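Ladder inspection checklist, with comments
Kokar Painting and Trim
Revised 18 Feb 2019 by Jintana Sombatkul

The old list fit on a card and had a box for "Ladder OK?" Everyone ticked it. I have a drawer full of those cards, all ticked, and among them is one for the extension ladder Tùng Hoàng sent back from the Wyss job with a rung he could turn by hand. The card was dated the same week. So I have no great faith in checklists, this one included, and the comments are here so that whoever fills it in knows what I was asking.

Use one sheet per ladder. Write what you found. "Good" is not a finding.

1. Identification

1.1 Ladder number readable on both side rails
1.2 Duty rating label present and readable
1.3 Number matches the log
1.4 Last inspection entry in the log is signed by a person who still works here

Comment: If the duty label is gone, the ladder is out of use until we know what it is. I have heard "it's the same as the orange one" several times, and once it was true. Color tells you very little. Makers change it, and we have bought used.

Comment on 1.4: Prasetyo Lau asked whether this was a joke. No. Ladder 38 was signed off for most of a year with the initials of a man who had left in May.

2. Side rails

2.1 Fiberglass: no cracks, no splinters, no bloom of loose fibers
2.2 Aluminum: no dents, no bends, no sharp edges
2.3 Rails straight when sighted from the foot end
2.4 No paint or stickers over any part of the rail except the number
2.5 No drilled holes that the maker did not drill

Comment: Wipe the rail before you look at it. A crack in fiberglass under dried primer looks like dried primer. Run a rag along it, and if the rag catches, stop and find out what it caught on.

Chalky fiberglass is an argument I have had with three salesmen. They say surface wear is cosmetic. Maybe it is, on the day they look at it. If fibers come off on your glove, write it down and tag the ladder, and let me be the one who is overcautious.

Comment on 2.5: Somebody put a hook on ladder 25 for a paint can. It was a nice hook. The ladder was cut up.

3. Rungs, steps and braces

3.1 Every rung tight – try to twist it, both hands
3.2 No bent or flattened rungs
3.3 Treads clean enough to grip
3.4 Rivets seated, none missing, none replaced with bolts
3.5 Step braces and rear horizontals straight

Comment: Checking rungs by climbing them is popular and stupid. Lay the ladder on sawhorses. If you are in a hurry, then you are in a hurry, and the sheet can say "not inspected." I would prefer that to a tick.

Nima Akbari's view is that a bolt is stronger than a rivet, and he may well be right about the bolt. He has no idea what the drill did to the rail, and neither do I.

4. Spreaders, locks and hinges (stepladders)

4.1 Spreaders open fully and lock without being kicked
4.2 No play at the hinge pins
4.3 Top cap not cracked
4.4 Ladder stands level on a floor you know is level

Comment: The shop floor by the roll-up door slopes toward the drain. I have watched people fail a good ladder there and pass a bad one. Use the spot by the paint shaker.

WD-40 is not a repair. If a spreader only locks after you oil it, write that it did not lock.

5. Feet, pulleys, rope and small hardware

5.1 Both feet present, same type, pivoting freely
5.2 Rubber pads not worn smooth, not hard, not glued
5.3 Rope not frayed, stiff or knotted
5.4 Pulley turns and is fixed at both sides
5.5 Rung locks spring back by themselves
5.6 Every part that came off the ladder is going back on the same ladder

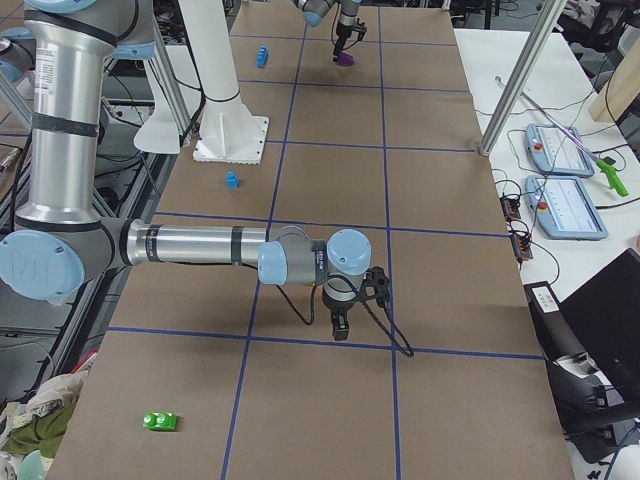

Loose hardware is where I trust us least. Two extension ladders get stripped on the same afternoon, the feet and the rung locks go in a coffee can, and by evening both ladders are back together with parts chosen by what was on top. A box on the sheet won't cure that. A marked surface might: cover the table with brown kraft paper and run dark blue tape across it in a grid, with big rectangular cells like the ones in the picture, then write the ladder number inside each cell before anything is unscrewed. Small cells are useless for us, as a ladder foot with its shackle takes up more room than you would think. When the paper gets greasy, replace it. A part found outside its cell goes to me, and please don't guess on my behalf.

Comment on 5.2: "Not worn smooth" needs a fingernail. Press it in. If the pad feels like a hockey puck, it is done, whatever the tread looks like. We tried the replacement pads from Otska last year and I remain unconvinced. They fit. They also left black marks on a client's limestone, and the seller's answer was that limestone is unusual.

Comment on 5.3: A knot in the rope means it was too long or it broke. Find out which. The rope must be the size the maker gives for that pulley, and the clothesline in the van is not it.

6. Function test, extension ladders

6.1 Fly section runs up and down without jamming
6.2 Both rung locks engage at the same time
6.3 Locks hold with the ladder raised a few rungs and your weight on the lowest rung
6.4 Overlap stops in place and not bent

Comment: Two people for this. I know it can be done by one. Dewanti Tjoa did it alone for years and will tell you so, and she will also show you the finger.

On 6.4, the stops are there so that the fly can't be run out past a safe overlap. Bent stops mean somebody tried. I'd like to know who, mainly so I can ask what the job was and whether we sent the wrong ladder. It's often the wrong ladder.

7. Storage and transport

7.1 Hung on at least two supports, off the floor
7.2 Nothing hanging from it or stacked on it
7.3 Out of direct sun
7.4 On the van: tied front and back, not rubbing on the rack
7.5 Rack padding in place

Comment: The Mina Street rack was sold to us as "no-scratch." Look at the rails of any ladder that has ridden on it. The padding slides toward the back on the first bad road, and after that it is metal on fiberglass. Push it forward every morning, or tape it down.

I took out the old line about "keep away from moisture." It rains. Let them dry before they go against the wall.

8. Decision

8.1 In service
8.2 Tagged for repair, with the repair named
8.3 Removed and destroyed

Comment: There used to be another choice here, "OK for light use." I have removed it. Light use meant the new hire got it.

A tag must be tied on where a hand goes, at chest height. Tape doesn't count, and neither does a note in the group chat. A tagged ladder is chained with the others at the back, and the key is on my ring. Destroyed means the rails are sawn through. Please don't leave a dead ladder by the dumpster in one piece. The last one was gone by lunch, and I still think about who is standing on it.

9. How often

Before each use, whoever is about to climb it looks at sections 2, 3 and 5, without paperwork. The full sheet gets done every quarter, and after any drop, any tip-over, any trip off the roof of a van, and any loan to another trade. The insurer's booklet says annual is acceptable. The insurer doesn't climb them.

I was also sent a brochure for an inspection app with stickers you scan. It records the time and place of every inspection to the second. I asked how it knows that the person looked at the ladder, and I was offered a free month.

10. Open items from the last round

Ladder 57: foot replaced, rung lock on the left side slow to spring back. Tùng says cold grease. Recheck after it has spent a night indoors.

Stepladder, no number: found behind the sprayer, label missing. Tagged. If it's yours from home, take it home.

Ladder 38: passed, signed by me. Prasetyo to do the next one so that it isn't always the same pair of eyes.

Platform ladder: top cap has a hairline that may be a mold line. The same line is on the photo in the catalog, which proves less than Nima thinks. Mark both ends with a pencil and look again next quarter.

Inspected by:
Ladder number:
What I found:
What I could not check, and why:
Signature (full name, no initials):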